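Wutitholm Apartments to Get New Exterior Wall Insulation

Saturday, February 24, 2024

Work will begin this spring on the outside walls of the Wutitholm apartment complex, where the owners have signed a contract to add mineral wool board and new siding to all three buildings.

Rendberg, the contractor hired for the job, will cover the existing brick with rigid boards made by Skamis and finish them with fiber cement panels. The complex has 311 apartments. Residents will be able to stay in their homes during the work.

The walls at Wutitholm are solid masonry with plaster on the inside and no cavity, so blown-in insulation was ruled out early. Interior insulation was also considered. It would have taken several inches of floor space from each room along an outside wall and required moving every radiator, according to project manager Teófilo Apaza of Rendberg.

"If you go inside, you are in people's kitchens and bedrooms for weeks," Apaza said. "From the outside we need access to the windows for a day or two per apartment. The rest of it we do off the scaffold."
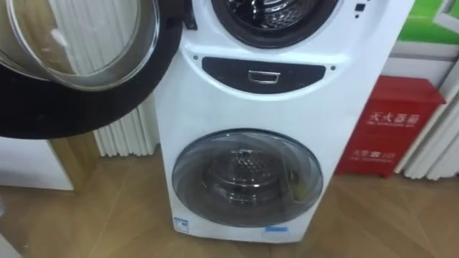
A stacked laundry unit with the upper door open, in a room with a white radiator.

An energy audit last winter found that most of the heat loss was through the walls and at the edges of the windows. The roofs were insulated during an earlier repair and will not be touched. The audit also found air leaks where pipes, vents and cables pass through the brick, many of them from appliances that were put in long after the buildings went up. Crews will seal those openings from the outside before any boards go on.

Dryer vents and kitchen exhausts will have to be extended to match the thicker wall. Each one gets a new metal sleeve and a hood with a backdraft flap. Rendberg has asked residents who added their own vents over the years to report them to the building office before the scaffold reaches their side. A form is available at the office and was also slipped under doors this month. Vents that are not on the list will still be extended, but the resident may be asked to be home for it.

Apartments with ventless dryers need no change to the outside wall. The owners are leaving it to residents whether to keep the machines they have.

The boards will be fixed with long anchors and set in two layers with the joints staggered. Apaza said the second layer adds labor but covers the gaps that open up where single boards meet. Around the windows, the crews will use thinner strips that turn in toward the frame. The windows themselves are being kept except on the north side of Building C, where a number of the frames have rotted at the sill.

Mineral wool was picked over foam board. The buildings have a single stairway each, and the owners said they wanted a noncombustible material on the facade. It also lets the old masonry dry toward the outside. It is heavier than foam, and the anchors were tested on a section of wall behind Building A last fall. The first set pulled out of soft brick at a lower load than planned. A longer anchor was tried in the same wall and passed.

Materials will be supplied by Darwish, which has a yard across the river and will deliver in small loads. There is little room to store anything at Wutitholm apart from a strip of grass next to the parking lot, and boards left out in the rain would have to be dried before use. The strip will be fenced during the project. Eleven parking spaces next to it will be closed as well, and residents with permits for those spaces have been offered spots in the lower lot.

Scaffolding goes up first on Building A. Rendberg expects to spend 90 days on each building, with some overlap, and plans to have the boards on the first building covered by July. Work hours are 7:30 a.m. to 4:30 p.m. on weekdays. Drilling for the anchors is the loudest part and will not start before 9 a.m.

Balconies must be cleared before the scaffold arrives. Satellite dishes, flower boxes and clotheslines attached to the outside wall also have to come down. Anything fixed to the new siding afterward will need written approval, and the building office will keep a list of approved mounting points. 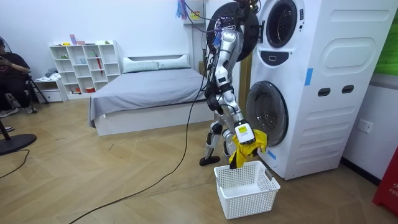

A humanoid robot holds a yellow cloth over a white laundry basket beside a stacked laundry unit.

The owners plan to pay for the project through a loan and a regional efficiency grant. The loan will be repaid partly from lower heating costs, which are now included in the rent. The audit put the average saving at $732 a year per apartment at current fuel prices, though end apartments with three outside walls would account for a larger share than those in the middle of a floor.

Rents will not change while the work is under way, the owners said in a letter to residents. The letter did not say what would happen afterward. Several residents raised the question at an information meeting in the lobby of Building B, and were told an answer would come once the final cost is known.

Others at the meeting asked about moisture. A tighter building holds on to more of the damp from showers, cooking and laundry dried indoors, and some of the ground floor apartments have had mold in the corners behind furniture. Apaza told residents that the inside surface of the walls should be warmer once the boards are on, which makes condensation less likely, but that the air still has to be changed. The bathroom fans in all three buildings will be cleaned and tested before the siding is finished. Fans that fail the test will be replaced at the owners' cost.

Residents who dry clothes on racks were advised to run the bathroom fan with the door closed, or to open a window wide for a few minutes instead of leaving it tilted all day.

The radiators will stay where they are. After each building is done, the heating system will be rebalanced and the supply temperature turned down. This will be done in the fall, after the boilers are back on, and a technician will need to enter each apartment once to set the radiator valves.

The color of the new panels has not been settled. Two samples, a light gray and a sand tone, are mounted beside the entrance to Building A, and residents can leave comments at the office through the end of next week. The brick around the main doors will be left exposed to a height of one story, with a thinner insulating plaster used in the entry passages.

A second information meeting will be held before the scaffold is moved to Building B. Notices will be posted in the stairways.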